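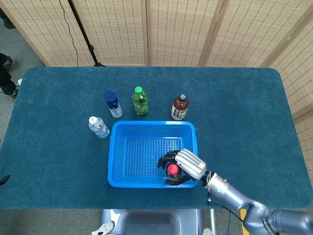 Figure 2. Four packaged drinks and a blue plastic basket on a cloth-covered table.

3.2 Sweetness, fat content and the acceptance of reduced-sugar milk drinks

The first part of the study dealt with the recipes themselves and is reported in Section 3.1. The present section turns to the question of how far the sugar in a spiced milk drink can be lowered before regular drinkers of the full-sugar version begin to mark it down, and whether a higher fat content makes up for part of the loss. Earlier work in our group had suggested that it does, but that work used plain milk and a trained panel, and its results could not be carried over to a drink flavoured with cinnamon and vanilla without further testing.

Participants were recruited in Irnbridge through notices in two libraries and a leisure centre. A total of 78 adults completed both sessions. All of them reported drinking a sweetened milk drink at least once a week. People with a milk allergy, people who were following a diet on medical advice and people who had smoked within an hour of the session were not admitted. Written consent was obtained from every participant before the first session, and the dates of birth collected for screening were removed from the records once the data had been checked.

Drinks were prepared on the morning of each session by the second author, Beatriz Marinho, following the base recipe given in Section 3.1. The full-sugar drink served as the reference. The remaining drinks had their sugar cut by either 24 or 35 per cent by weight, and each level of sugar was made up once with semi-skimmed milk and once with whole milk to which a small quantity of cream had been added. No other sweetener was used at any point. The spice mixture was bought as a single batch from Kahsay so that differences between deliveries would not affect the comparison, and was kept in a sealed jar away from light. Vanilla was added after the milk had been warmed and taken off the heat.

The drinks were chilled overnight in covered jugs and stirred again before pouring. They were served in plain white cups marked with a random letter code. Participants were asked to take at least two mouthfuls of each drink, to rinse with water and to wait until the taste had faded before moving on. Serving order was balanced across the group. Scores were entered on paper sheets for overall liking, sweetness, thickness and strength of spice, each on a nine-point scale, and were typed into the Kimix scoring package by two people working separately. The few cases in which the two entries differed were settled by going back to the paper.

At the smaller reduction, liking did not fall in a way that could be told apart from ordinary variation between tasters. This held for both kinds of milk. Participants did notice that the drinks were less sweet, and the sweetness scores dropped as expected, but a drink that was judged less sweet was not for that reason judged worse. Several participants wrote on their sheets that they preferred it, most often with the remark that the cinnamon came through more clearly.

At the larger reduction the two kinds of milk parted company. The semi-skimmed version was marked down for liking and was often described as thin or watery, although its measured thickness was almost the same as that of the reference. The version with added cream kept most of its liking score. We take this to mean that the sense of body which sugar gives to a drink can be supplied in part by fat, and that tasters do not separate the two sources clearly when they are asked for a single judgement. A similar effect has been described for custards and set desserts, where the fat content is a good deal higher – whether the same explanation covers both is a matter we return to in Section 5.

Strength of spice was scored higher as sugar was lowered, in every pair of drinks, although the amount of spice had been held constant. The effect was larger in semi-skimmed milk. Fat is known to carry some aroma compounds and to slow their release in the mouth, and this would account for the weaker effect in the richer drinks. It also has a practical side. A producer who lowers the sugar and leaves the spice as it was may end up with a drink that tastes too strongly of cinnamon, and some of the less favourable comments on our own drinks point that way. An adjustment to the spice should therefore be tried together with any cut in sugar.

Session had a small effect on the scores. Participants were slightly more generous on their second visit, and the shift was of the same size for all drinks. It was included in the model as a fixed term and does not alter the findings above. Age and sex made no difference to liking. Those who said that they usually added sugar to tea or coffee gave lower scores to the drinks with the larger reduction, as might be expected, but they formed a small part of the group and we would not wish to rest much on this result.

Three limits of the work should be stated. Drinks were tasted cold, whereas many people take spiced milk warm, and warmth is likely to change the perception of both sweetness and spice. Portions were small, and liking for a few mouthfuls is a poor guide to liking for a full cup of about 500 millilitres drunk over a meal or a break. Lastly, the added cream raises the energy content of the drink, so that the gain from using less sugar is partly given back. For readers whose interest lies in sugar alone this may be acceptable; for those concerned with energy intake as a whole, the drink with the smaller reduction and semi-skimmed milk is the better choice.

A follow-up test with warm drinks was run in March by Ilídio Bragança at the Brutum kitchen laboratory, using the same recipes and a fresh group of participants. The results of that test were not complete when this paper was prepared and will be reported separately. The score sheets and the recipe cards for the drinks discussed here may be obtained from the corresponding author on written request.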